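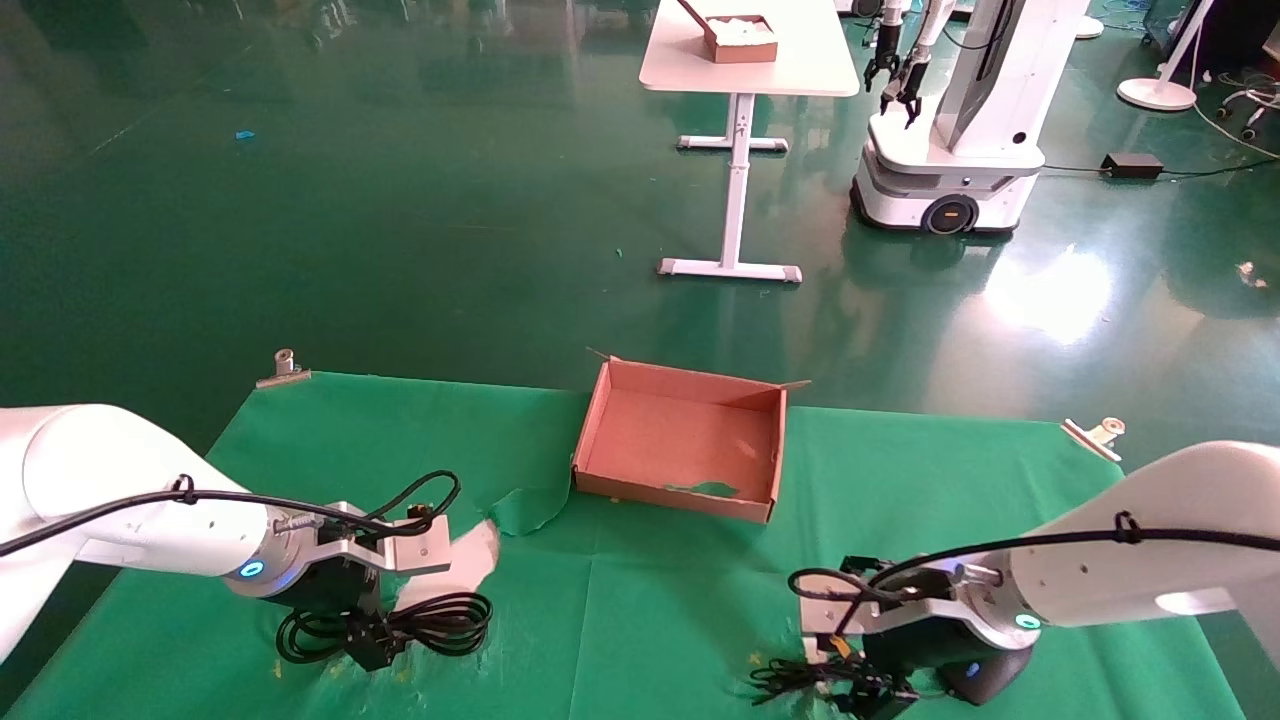 Bimanual cell, green cloth, open box in the middle, seen from the head camera.

Thread: Cable-into-box results, and does the cloth matter?

tidewrack
Posting this here before it goes in the group write-up, so people can poke holes in it. The task is two arms, one cloth-covered table, one open cardboard box. Both arms have to put their cable in the box and end up clear of it. We trained one policy on 1,000 teleoperated demos. After filtering out the ones with dropped frames or a bad start pose, 938 were left, and those are what the policy saw.

Evaluation was 100 trials with the box placed by hand inside a marked zone. A trial counts if every cable is fully inside the box walls when the arms return home. A loop hanging over the edge is a fail. The policy predicts short chunks of joint targets from the head view plus both wrist views. No depth, no force.

What I want to talk about is the cloth. Our failures bunch up in trials where the cloth has a fold or a raised piece next to the box. The fingers come down, catch cloth along with the cable, and the whole table surface starts moving. I think the policy can't tell a fold from a cable lying over a fold. The question is whether to train through it or get rid of it.

moss_hopper
Get rid of it. You have the cloth clipped at the back corners. Clip the front too and pull it flat. You are measuring cable handling and cloth handling mixed together, and you can't separate them afterward.

tidewrack
We did a small set with it pulled flat and the numbers went up, as you would expect. My worry is that a flat cloth makes the result look better than the method is. The Gindanville people ran on a bare bench and their policy fell apart the first time someone put a mat under it.

moss_hopper
Then report both. One table with flat, one with wrinkled. But fix the wrinkled case so it can be repeated. Right now "wrinkled" means whatever the last trial left behind, so trial 40 depends on trial 39. Those are not independent trials.

gearlash7
Agree with the second part. We had this on the Curell rig with towels. Success dropped steadily over a session, and we spent a week looking at motor temperature before somebody noticed the towel was creeping toward the left arm all afternoon. Reset the cloth between trials or at least log its state.

The raised flap to the left of the box looks like a tear to me. Was that there during data collection?

tidewrack
It's torn, yes. It was fine for the early demos and got worse as we went. I would have to go through the recordings to say which demos have it.

gearlash7
That's worth doing. If the flap only shows up in the late demos, and the late demos were done by your most practiced operator, the policy may be using the flap as a cue for how to move. It sounds silly but I have seen stranger.

ostrava_kid
Different question. How do you handle the cables on the arms themselves? They are black, the task cables are black, and the one on the right arm droops in a loop close to the gripper. From the head camera I have trouble telling where one ends and the other starts.

tidewrack
They're clipped along the links, but there is slack near the wrist so the joint can turn. We never masked them. The wrist views help, I think, but I have no ablation to prove it.

ostrava_kid
Easy test. Swap the task cables for a different color, keep everything else, run a short set. If it gets better without retraining, you have your answer. If it gets worse, the policy learned "black" and you have a different answer.

moss_hopper
It would only tell you something if it gets better. Getting worse could be plain distribution shift. You'd need to retrain on the new color to say anything.

ostrava_kid
Fair, but it's an hour of work against a full collection run. I'd still do the cheap one first.

plinth
I'm going to disagree with most of the thread. The folds are the interesting part. Everybody has a paper on a clean table. Leave the cloth on, randomize it on purpose, shake it out before each trial, and show a curve of success against how uneven the surface is. The Cormier benchmark does this with clutter and it is the only part of that benchmark anyone cites.

moss_hopper
How do you measure "uneven"? I'm asking seriously. Clutter you can count.

plinth
Depth scan from overhead before the trial, take the height variance inside the zone. It's crude. It would be enough to sort trials into bins.

tidewrack
We have a depth camera we could mount for that. I like it more than hand labels. The policy wouldn't see it, only the log would.

gearlash7
One more on the floor. It's glossy and there's a big patch of glare behind the table. Are your blinds in the same position for training and eval? On Ukura we got 2 different success rates from the same checkpoint, morning and late afternoon.

tidewrack
No control on lighting at all. The demos were spread over most of September, at all hours, so I assumed the variety would cover it. I'll split the eval log by time of day and see if anything shows.

moss_hopper
Do that before you collect anything new. Also crop the head view to the table and retrain once. You have another robot and a lamp back there that the policy has no reason to look at.

plinth
Crop costs you nothing, agreed. Keep the folds.

tidewrack
Plan for now: tag the torn-flap demos, split the eval by hour, retrain with the crop, new cloth after that. Keeping the old one in a bag in case I need to reproduce the first set. Will post the bins when the depth mount is up.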